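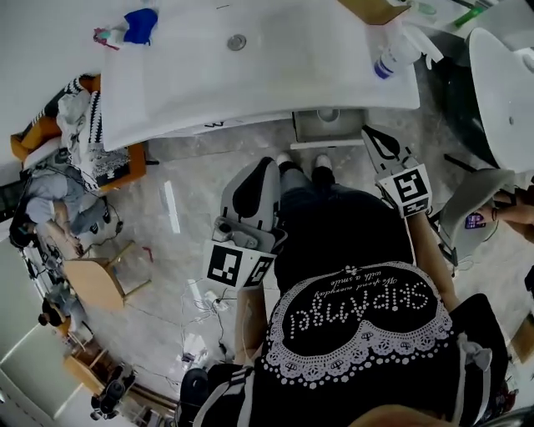
Section 4: Teaching the washbasin chores

If you've come this far you already have Idham running on your bench, both hand-held grippers paired, and a healthy amount of curiosity about whether a machine can clean a bathroom yet. Short version: parts of it, yes! Wiping a counter is close. Putting a toothbrush back in its cup is still hard, and that's the fun of this section.

You'll be showing the chore yourself, with a gripper in each hand, and Idham learns from what your hands do. One washbasin, one cloth, a spray bottle and a few small things on the counter will keep you busy for a whole afternoon.

4.1 Before you start

1. Pick one chore and stick with it. We suggest "wipe the counter" first (it forgives a lot), then "clear the small items," then "spray and wipe."

2. Check that the square marker on each gripper is clean and fully visible. A thumb over one corner is enough to spoil a take.

3. Move cables out of the space where you'll put your feet. You will be looking at your hands the whole time.

CAUTION: Fill spray bottles with plain water for all practice takes. Keep liquids away from power strips and from the charging dock.

4. Open and close each gripper 2 times. Wait for the tone from the Emeo hub before you touch anything.

4.2 Recording a take

5. Sit or stand so that you can reach both ends of the counter without twisting. Many people like a stool for low cabinets. Whatever you choose, keep it for the full set.

6. Hold both grippers out toward the basin and pause for a moment. This is your start pose.

7. Do the chore at an easy pace. Let one gripper steady the object while the other works, the way you would with your own hands.

NOTE: Fumbles are welcome! If you drop the cloth, pick it up and carry on. Idham gets a lot out of watching a recovery, and our early versions that had only seen perfect takes would freeze the first time a cloth slid into the bowl.

8. Return to the start pose and press the stop pedal.

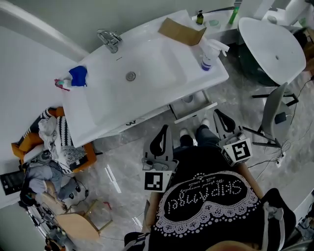
9. Change the layout a little and go again. Slide the cloth a few inches, turn the cup, swap the bottle to the other end. Aim for 200 good takes per chore. (Our own wiping set stands at 276, and the last batch still helped.)

4.3 What to expect

Flat wiping: works well on smooth counters. Corners near a faucet get missed.

Picking up a folded cloth: good, once it has seen plenty of different folds.

Toothbrush into cup: hit or miss. The Irden finger pads grip thin handles better than the Lawal ones, so fit those if you have both.

Squeezing a spray trigger: early days. It can hold the bottle and aim it. A full squeeze came off in 19 of our test runs, and we cheered every one of them.

Guide text last revised 11/12/23. The drawer chores are planned for the May update.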